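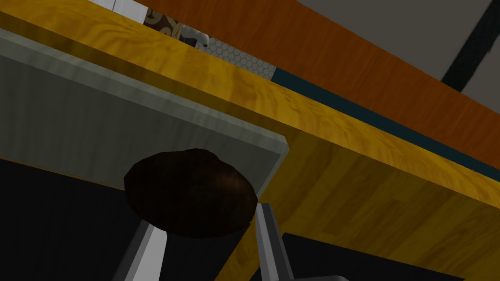

Figure 1. Wooden countertop seen from below (computer render).

Kitchen benches in rented homes: a survey of the Grosorance estate, Prurnville

Project report by Josefien Jacobs
Supervisor: Callum Nisbet

1. Background

Prurnville has a population of 3,000. Most of its rental housing is on the Grosorance estate, which was built in two stages on the flat land between the rail line and Cosgrove Road. The estate has 374 dwellings and 184 of them are rented. The first stage is mainly brick duplexes with small closed kitchens. The second stage, on the Cosgrove side, has the kitchen and living area in one room.

I chose kitchen benches as my topic after helping my aunt move into one of the duplexes. She is quite short and had trouble chopping at the bench for any length of time, so she did most of her food preparation sitting at the table. I wanted to find out how common this was and whether tenants had ever raised it with their property manager.

2. Questions

The project set out to answer two questions. Is the main kitchen bench a comfortable height for the person who cooks most often? Where do tenants prepare food if they don't use the main bench?

A third question, on the cost of replacing benches, was in my proposal but was dropped in April. The suppliers in Drornus gave quotes on such different terms that they couldn't be compared.

3. Method

A two-page questionnaire was put in the letterbox of each rented dwelling, along with a reply envelope. It asked for the height of the cook, the height of the bench from floor to top surface, what the bench was made of, and how long the tenant had lived there. There was a five-point scale for comfort and a blank space for comments. Tenants were asked to measure the bench with a tape measure, or to leave that box empty if they didn't own one.

I got 97 forms back, a little over half. Not every form was complete. The measurement was the box most often left blank, and on several forms it had clearly been taken from the wrong place, such as the top of the splashback. Those measurements were left out but the rest of the form was kept.

I also visited six homes where the tenant had ticked the box agreeing to it. At each visit I measured the bench myself and asked the tenant to go through how they would normally make an evening meal. Visits took place at 4.30 pm or later, as most people were at work before then.

4. Results

4.1 Bench height

Benches in the first-stage duplexes were nearly all the same height. The second-stage benches were slightly higher and varied more from house to house. In two of the homes I visited, the floor had been relaid over the old vinyl, which took a bit off the working height. One of those tenants was tall and had put the chopping board on top of an upturned baking tray.

Comfort scores were lowest at both ends of the height range. Taller cooks wrote about sore lower backs, mostly from washing up. Shorter cooks wrote about their shoulders and wrists and named kneading and chopping as the worst jobs. People of middling height mostly circled three or four and left no comment.

4.2 Where food is prepared

More people than I expected did some of their preparation away from the bench. The dining table was the usual place. A few tenants used the top of a chest freezer, and one used an ironing board with a tea towel over it when baking for a crowd.

The reason given most often was lack of clear space, ahead of height. In the duplexes the bench beside the stove is short, and once a kettle and toaster are on it there isn't much left. Tenants in the second-stage homes had longer benches but said they filled up with mail, school bags and chargers.

4.3 Bench material

Laminate was the most common answer, followed by wood. Tenants with wooden benches liked the look but had more to say about upkeep. Marks from hot pans and swelling next to the sink came up several times. Two people said they had oiled the bench themselves and weren't sure if they were allowed to.

4.4 Contact with property managers

Hardly anyone had reported an uncomfortable bench. The comments suggest that tenants save their requests for things like hot water and door locks. One person wrote: "I wouldn't ring up over that. It's just how the kitchen is."

5. Discussion

A single standard height suits people in the middle of the range and doesn't suit the rest very well. Changing the benches would be a large job, and I don't think the survey gives enough reason for it. Cheaper measures could help – a raised board for tall cooks, or a sturdy fold-down shelf set lower on the wall for someone who wants to knead or chop sitting down. The shelf would need the owner's permission.

The results on clear space were stronger than the results on height. If I did the project again I would ask tenants to measure the free length of bench as well.

6. Limitations

People with a complaint may have been more likely to send the form back. The questionnaire was only in English. Six visits is a small number, and four of them were in first-stage duplexes. I also asked for the height of one cook per household, although several forms said the cooking was shared between two people of quite different heights.

7. Acknowledgements

Thank you to the tenants who filled in the form and to those who let me measure their kitchens at dinner time. Callum Nisbet read two drafts and lent me the steel tape. The blank questionnaire is in Appendix A and the visit notes, with addresses removed, are in Appendix B.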